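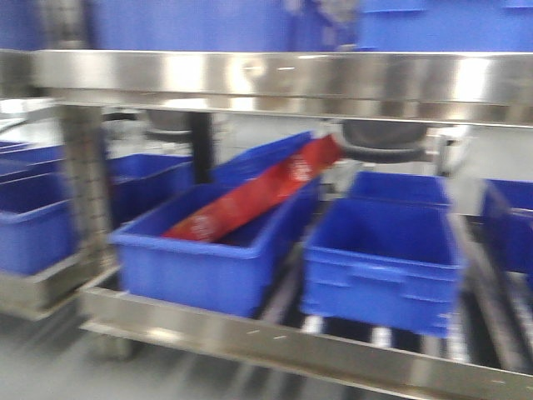 2 min read

Put the Price on the Shelf Again

My grocery store took the paper price tags off its shelves in June. In their place are small screens, and on a bad day half of them are blank. If you want to know what a bag of chips costs, you scan it with your phone or carry it to the register and find out there.

I think stores should have to show a price you can read while standing in front of the thing you might buy. I don't mean an app or a code to scan.

The case for the screens is that they save labor. A manager at the Zorncombe store, Donal Hennessy, told me his staff used to change 221 tags in a normal week, and that it was dull work. I believe him. I did that job for two summers and I hated it. But the work hasn't gone away. It has moved to the customer, who now does it unpaid, one item at a time, with a kid in the cart.

My neighbor Usha Rajan shops with cash and a list. She adds up the total as she goes, the way my mother did. Last month she had to put three things back at the register with a line behind her. She has since gone back to the small market on the other side of town – two buses each way – where the prices are written in marker on the edge of the shelf.

People tell me this will sort itself out as the screens get better. Maybe so. A screen that works is fine with me, as long as the unit price is on it too, in type large enough for someone who left their glasses in the car. Until then, the old tags should stay up next to the new ones. Paper is cheap. Our town already requires gas stations to post their prices where drivers can read them from the road, and I have never heard a station owner say it was too much trouble. The same rule could cover groceries with one added paragraph.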